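2018-03-18

# The spare room, finally

Welcome to the little gallery I promised everybody back in October and then did not make! If you're new, I've been putting our spare room back together after it spent the whole winter as the place where things went when they had no place. There was Christmas wrapping in there. There was a tent in there. At one point I lost the ironing board for 2 weeks and it was standing up behind the door the entire time.

I'm not a decorator and this isn't that kind of page. I like a bed you can flop onto and a drawer that closes, and if the colors fight a little I can live with it.

**The bed.** It came with us from the Kenddale house and it has survived two moves and a very bad set of stairs. I did look at new ones (a shop in Skullcombe wanted 2,000 for one I could have sworn was the same thing with thinner legs) and then I went home and tightened the bolts on ours. Total cost, nothing. The arched headboard grew on me too. I used to think it looked like it belonged in somebody's grandma's house and now I think that's the best thing about it.

**The bears.** Yes, the teddy bear bedspread stays! I get teased for it every time we have company and I don't care one bit. Red and white squares, bears all over, zigzags and plaid in between, and it's the most cheerful thing in the house. I had packed it away for good and bought a plain gray one like a sensible adult, and the plain gray one lasted until the first cold snap. My favorite is the bear in the red cap. The one holding the heart shape is a close second.

**The pink blanket.** This goes up at the pillow end, folded, because guests are always cold and never say so. It's the soft plush kind, and it picks up every single piece of lint in the county, so it gets shaken out the window before anybody arrives. I've tried keeping it in the closet and people just don't go looking. Put it where they'll bump into it, that's my whole system. 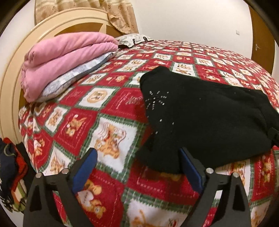
**The clothes pile.** Okay, so the bed is also where I sort. I know you're supposed to do it on a clean table, but the bed is the right height and I can spread everything out and walk around it. Black knits are the worst of it. I must own every black knit ever made and they all look the same folded up, so I've started keeping the fancy ones, anything with studs or beads on it, in their own stack. Those get turned inside out before they go in the drawer. I learned that after one snagged another one and pulled a loop as long as my finger.

**The drawers.** I lined them with leftover paper from Gajewski, the hardware place that was closing out its wallpaper, and I'm so pleased with them that I keep opening them for no reason. The bottom one still sticks. Rubbing a candle stub along the runners helped a lot, and I'd say do that before you take anything apart with a screwdriver (I did it in the other order).

**The give-away bags.** Around 114 things left this room, if my tally on the back of the electric bill is right, and I only took 2 of them back out of the bag. One was a scarf. The other was a cake pan, and please don't ask what it was doing in the spare room.

**The shelf.** Still not up. I ordered it from Skustia, the box arrived with all the brackets and none of the screws, and they're sending a packet. In the meantime the books are in a stack on the floor and the top one has become a nightstand. I'll add a picture of the shelf when there's a shelf to take a picture of, and the curtains need hemming before then anyway.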